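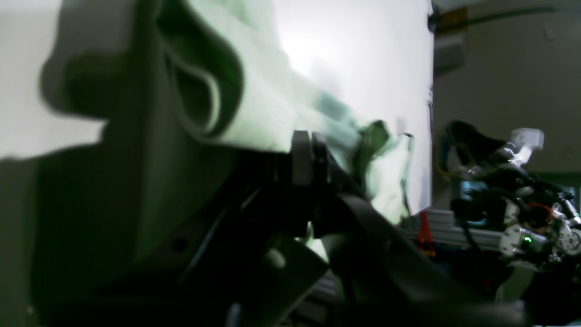 ## Re: [falten-liste] Irkum, Nachtraining auf Korrekturen

Hallo zusammen, hallo Isla,

danke für die Zusammenfassung. Ich antworte zwischen den Zeilen, weil ich an zwei Stellen hängen bleibe.

Am 30. April schrieb Isla MacKinnon:

> Kurz der Stand aus Stellosholm: Das Grundmodell wurde auf 3730 Demonstrationen trainiert, danach haben wir mit 610 Korrekturen nachtrainiert. Eine Korrektur beginnt dort, wo der Operator eingreift, und endet, wenn der Stoff wieder in einem brauchbaren Zustand liegt. In der Auswertung mit 200 Läufen schneidet die nachtrainierte Variante klar besser ab. Wir würden daraus schließen, dass Irkum gelernt hat, sich aus verknüllten Zuständen zu befreien.

Der letzte Satz geht mir zu weit. Die 200 Läufe verteilen sich laut deiner Tabelle auf beide Varianten und auf 4 Kleidungsstücke. Pro Zelle bleiben also 25 Läufe. Bei einem Ergebnis, das von Hand als »gefaltet« oder »nicht gefaltet« eingetragen wird, reichen zwei, drei wohlwollende Einträge, und die Rangfolge innerhalb eines Stücks kippt. Wer hat bewertet, und wusste die Person, welche Variante gerade lief? Im Protokoll finde ich dazu nichts.

Dann die Startzustände. Für mich sind das zwei verschiedene Aufgaben: ein Hemd falten, das flach auf dem Tisch liegt, und ein Hemd falten, das als Haufen daliegt. In der Tabelle stehen beide in einer Spalte. 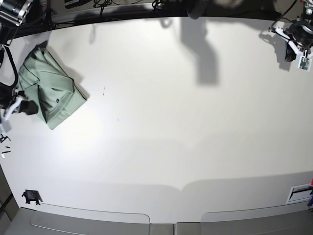
Wenn die Korrekturen vor allem aus halb gefalteten Lagen stammen, dann hat das Modell womöglich nur mehr Material aus der Mitte der Aufgabe gesehen. Das wäre auch ein Ergebnis, aber ein anderes. Mit Befreien hätte es wenig zu tun.

> Als Vergleich haben wir das Grundmodell unverändert gelassen.

Genau das ist mein zweites Problem. Die nachtrainierte Variante hat mehr Daten bekommen und mehr Rechenschritte. Mir fehlt eine dritte Variante: dieselbe Zahl gewöhnlicher Demonstrationen obendrauf, dieselbe Zahl Schritte, keine einzige Korrektur. Wir haben in Genditz im Dezember so einen Vergleich gemacht, mit Handtüchern, und vom schönen Abstand blieb hinterher kaum etwas übrig. Handtücher sind keine Hemden, geschenkt – aber prüfen würde ich es.

Zum Startzustand »flach« noch eine Rückfrage. Im Protokoll heißt er »ausgebreitet, Falten zulässig«. Wie viele Falten, und wo?
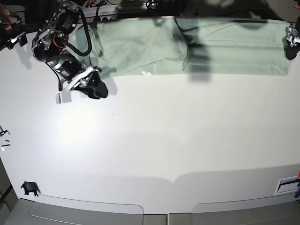
*Startzustand »flach«: Oberteil ausgebreitet, leichte diagonale Falten, rechter Greifer nahe der linken oberen Ecke.*

Der Schattenwurf ist das Nächste. Arme und Geräte über dem Tisch dunkeln den Stoff streifenweise ab. Bei hellem Grün auf weißer Platte würde ich gern wissen, ob die Kameras eine Stoffkante von einer Schattenkante trennen können oder ob das Modell sich an der Armstellung entlanghangelt. Ein Test mit veränderter Beleuchtung wäre billig und würde mich mehr überzeugen als weitere Läufe unter denselben Bedingungen.

> Was »teilweise gefaltet« heißt, ist eigentlich immer klar.

Mir nicht.

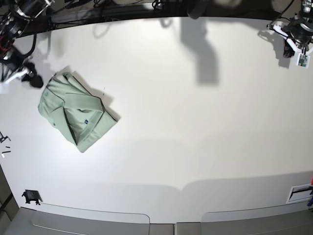
*Zerknittert und teilweise gefaltet, der Kragen liegt schräg über der oberen Mitte.*

Zählt so etwas als Zwischenstand oder als Fehlversuch? Je nach Antwort verschiebt sich die Quote. Bitte die Regel vorher aufschreiben und die Läufe dann von zwei Leuten getrennt bewerten lassen. Wo sie auseinanderliegen, möchte ich die Zahl sehen.

Die Idee mit den Korrekturen halte ich nicht für falsch. Ich würde nur das Wort »gelernt« aus dem Entwurf streichen, bis die dritte Variante gelaufen ist. Die Rohdaten der Auswertung nehme ich gern, am liebsten mit den Startzuständen als eigener Spalte.

Gruß aus Genditz
Kostiuk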